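Speaker notes: Reading other people's data without losing your weekend

Wastencombe users' group, January meetup. Slot is short, so keep moving. Notes last touched Dec 30, 2022.

Slide 1. Title

Say hi, thank Afshin Shokri for swapping slots with me. I'm going to talk about reading messy CSV files into R, which sounds dull, and I love it anyway. Ask who has had a column of numbers come in as text this month. Wait for the hands. Put mine up too!

Slide 2. The Rønning file

Tell the story. A colleague sends me a file of river levels going back to 1947, put together by a little office called Rønning. It has 324 rows, so I figure I'll be done before lunch. I read it in with read.csv, ask for the mean of the level column, and R hands me NA and a warning. Show the warning and let people groan.

The column was character. A few cells said "n/a", a few said "see note", and a bunch used a comma for the decimal point (not all of them, which would have been too kind).

Slide 3. Look before you fix

My rule now: run str() first, every time. Then look at the top and the bottom of the file. People forget tail()! The bottom is where the footnotes live, and totals, and once for me somebody's phone number.

Live bit: run str(levels), then tail(levels, 10). Font size up before I start, I forgot last time.

Slide 4. Say what you expect

Show the colClasses argument. You tell R what each column should be and it complains right away if the file disagrees. I like an error on line one much better than a weird chart three hours later. Same idea in readr with col_types, and problems() gives you the list of rows it didn't like. Mention na.strings = c("", "n/a", "see note") and leave it on screen for a bit, people take pictures of this one.

Slide 5. Dates

Take a sip of water, this is the long one. Two-digit years are the thing to show. as.Date with %y turned the 47 in my file into 2047, so my oldest reading was in the future. The cutoff is 68/69, and the later years came out fine, so the first few charts I made looked almost right. Fix: paste the century on before you parse, and check range() on the dates afterward.

If somebody asks about time zones, say "see me at the break" and mean it.
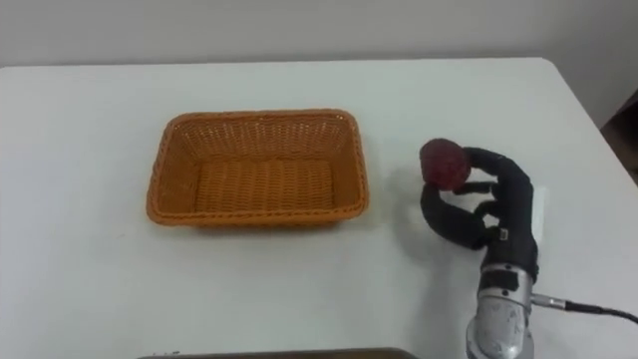 Slide 6. Write the cleanup down

Never fix the raw file by hand. I did that with the Tindau survey and then they sent a new version, and I had to remember 174 little edits. I could not. Now the raw file stays in its own folder, and one script called 01-clean.R does everything to it, top to bottom.

Plug Clarnolix here, but quickly. It's my tiny package, it only compares two versions of a data frame and prints what changed. Rough around the edges, no website yet, come find me if you want to try it.

Slide 7. Questions

Likely ones:

Is data.table faster? Yes, fread is very quick, and for a file of 2000 rows you won't feel the difference.

What about Excel files? readxl, and watch for merged cells.

Can I have the slides? Yes, the link goes out on the group's list with the scripts. Remind them the pizza order closes at the break.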